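Print this page | E-mail this page

Otex Lowline floor trunking: a review
Duarte Nogueira
January 27, 2023

Floor trunking belongs to the class of purchase nobody has ever looked forward to. You buy it when a cable has to get from a wall to a desk, the desk has been put in the one place no electrician would have chosen, and the landlord has said no to lifting the floor. We ticked all those boxes at Wevgate House, so a pack of Otex Lowline arrived on my side of the office with a note reading "your turn".

Lowline is an aluminium strip in two parts. The base goes on the floor and the lid snaps down over it, with sloping shoulders on both sides so that a trolley can roll over the top without shedding its load. It stands 13 mm high and is 92 mm across. Inside there is a fixed rib down the middle, mains one side and data the other. The starter pack cost us £200 and holds straight lengths, end ramps, a flat bend, a tee and a bag of screws of mixed ambition.

Fitting it

The instructions are a single folded sheet, mostly devoted to telling you who may not use it. The drawings are good once you have worked out that they are printed upside down in relation to the text. You cut the base first, then the lid, and you cut the lid a touch long. The sheet mentions this after the step where you would have needed it.

Aluminium this thin cuts easily with a fine hacksaw and a mitre block. Take a file to the ends. I didn't on the first length, and it took a neat curl of sheath off a network cable, which Guoqing Kang has kept on his monitor ever since as a sort of trophy.

On a hard floor you screw or glue the base. On carpet tile you get a choice of screws or the hooked tape supplied, and I would go for the tape every time on a low, tight pile. It grips well, it comes up again with a steady pull, and it leaves the tile looking no worse than office carpet normally looks. On anything deeper I suspect the whole run would wander off like a cat.
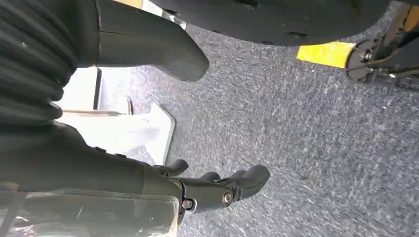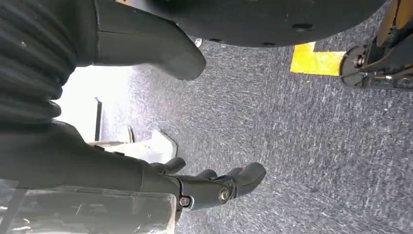
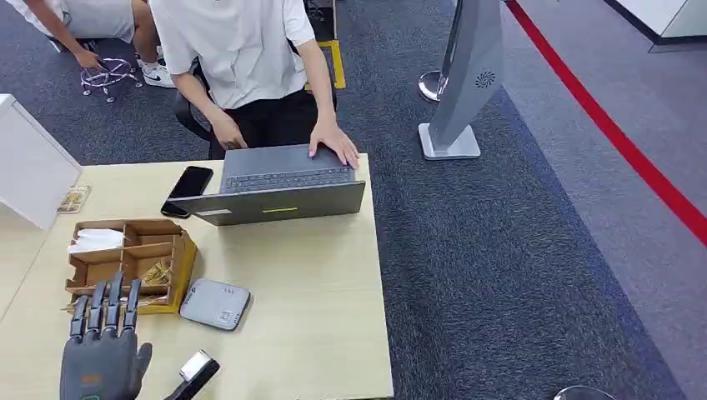
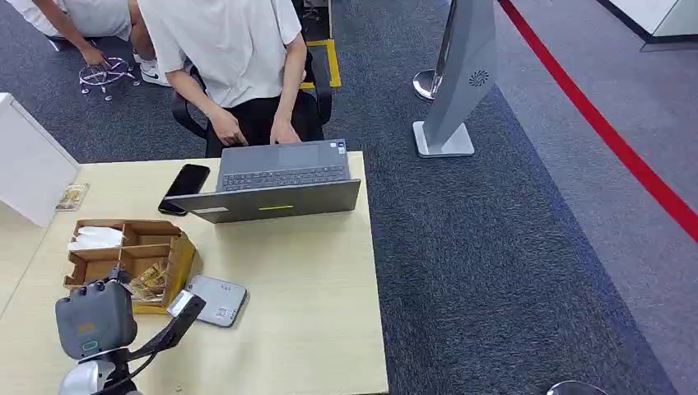
Capacity, or the lack of it

Otex's leaflet shows the data side holding a fat, happy bundle of cable with room to spare. I can only assume those cables were painted by someone with a kind heart. Once the bends come into play you want to leave a third of the space free, or the lid will sit down at one end and pop up at the other, and you will spend the morning going back and forth treading on it.

The mains side is fine for the lead to an ordinary 13 amp extension block, provided the plug is fitted after the cable goes in. A moulded plug will not go through the tee. I tried it from several directions, including the one that involves language.

The flat bend is the weak point. Its cover is plastic, a slightly different silver from everything else, and held on by two clips that feel as though they came free with cereal. One of ours let go in the first week. Otex sent a replacement without arguing, and then, a few days later, sent another. I now have a spare, and I expect to need it.

Living with it

Better news here. The lids stay quiet underfoot, which cannot be said of the Vigfúsdóttir rubber ramp we had before. That one curled at the ends every winter and smelt of tyres until March. Chairs will cross the Lowline if pushed, though nobody sitting down does it for pleasure. The cleaner's vacuum goes straight over. Dust gathers along the shoulders, and a damp cloth shifts it.

Getting back inside is simple if you own the little lifting key. There is one in the pack. Tie it to something large. A flat screwdriver also works and leaves a mark every time to remind you that it isn't the key.

Should you buy it?

For a short run across a walkway, yes. It's tidy, it's low enough that most people step over it without noticing, and the tape is very good. For a whole floor of desks the price gets silly and you would do better to have another go at the landlord. Plandia make a steel version that takes more cable and looks like something off a ferry. I've asked them for a length to try, and they have sent a catalogue.

Buy the spare bend covers with the pack, and get the longer end ramps if anything on wheels will be using the route. The short ones are steep enough to launch a tea trolley.

Print this page | E-mail this page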